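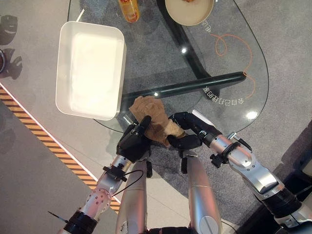
January, just past five in the morning

Couldn't sleep again, so I'm at the kitchen counter with tea and the seed catalog from Farnesgate, which is a dangerous combination. Last year I ordered 400 onion seeds because the packet was cheap, and then I had to find somewhere to put them all! Most went to Bożena, who planted hers in two neat rows and got onions the size of softballs. Mine were more like marbles. Tasty marbles, though.

I keep going back and forth on leeks. They take forever, they sulk when it's hot, and I only really want them for soup — but oh, that soup. I've circled them in pencil, so it's not official. 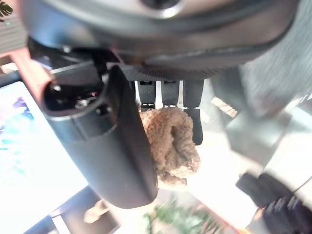 Later, after lunch

Bożena Zieliński called while I was scrubbing pots (the clay ones, green all the way around the rim, my own fault for leaving them out). She wants to split an order from Ritier this year, mostly beans and that striped squash her sister raves about. I said yes before I'd even heard the price. We talked for so long that my dishwater went cold and I had to start over.

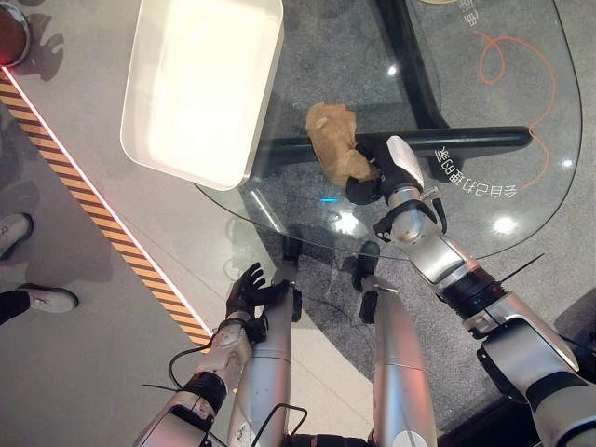 She also thinks I should give up on the bed by the fence. Too much shade, too many maple roots. She's right and I hate it. Maybe ferns? I could move the rhubarb to the sunny side, but it's five years old and I'm scared of killing it. Mom's old garden book says to dig it while it's dormant, so I'd have to get going before the ground wakes up.

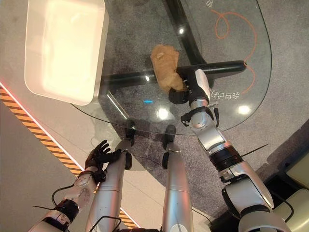
Brown paper bag, glass table.

Bedtime now. I did erase the leeks, then circled them again in pen. Need to ask Bożena if she still has my good trowel.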